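What an open day should show

I went to the open day at Ashworth in March because a neighbour had a spare ticket and because I had never stood next to a working robot. The event was run by Pletis, which makes software for robot arms, and it was held on two floors of the old Jesumlow building by the canal. I arrived at ten on a Tuesday and left at half past three. I think most of what was on the ground floor was a waste of everyone's time, and that the best part of the day was upstairs, where few visitors went.

The ground floor was the show. An arm behind a clear screen stacked coloured blocks to music. It did this every few minutes, and it did it perfectly each time I looked. People clapped. A man with a microphone told us it could carry on all week without a mistake, and I believe him. The blocks started in the same places every time. A well-built clock can manage that sort of thing, and we do not usually clap for clocks.

Upstairs was a room with 14 chairs and a large screen. The team there was working on Mirkel, their project for picking up awkward objects, and they were doing it in simulation. There was no arm in the room at all. They ran the task on a computer, with the view taken from close to the gripper, and they let us watch attempt after attempt. The object was a bird, the surface was a printed map laid over marble, and the aim was to get hold of the bird and lift it clear.

It failed a lot. In the 45 minutes I sat there it missed, pushed the bird sideways, closed too early and once let go for no reason I could see. The two people running it said so each time in an even voice and started the next one. The day's tally was written on a whiteboard by the door: 253 attempts by lunch. The successes were written underneath, and it was a much smaller number.

I found this far more useful than the blocks. A person who has only seen the ground floor will go home thinking that robots can do anything, and will then be puzzled that none of them can empty a dishwasher. A person who has sat upstairs for half an hour will know that picking up an oddly shaped thing from a patterned surface in poor light is hard, and will have some idea why. A bird has no flat sides. The pattern beneath it has edges everywhere that belong to nothing you can pick up. You and I sort that out without noticing, and a machine has to be taught it.

There is a fair argument on the other side. Open days are meant to bring people in, and children in particular will not sit through failure after failure in a dim room. I saw two families leave within a minute. It can also be said that a simulation proves little, and that a firm asking for the public's trust ought to show real metal moving real things. I accept the second point more than the first. I asked whether the same program had been tried on a real arm, and was told it had, with worse results. I would have liked to see that too, and I would have stayed for it.

But the answer was given plainly, and I came away trusting those two more than the man with the microphone. My request to Pletis for next year is a small one. Put the whiteboard downstairs, by the front door, where people queue for their badges. Keep the blocks if you must, and turn the music down.

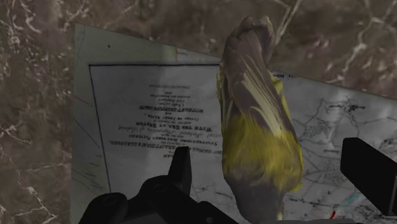 The Mirkel simulation: the gripper's fingers on either side of the bird, with the map underneath.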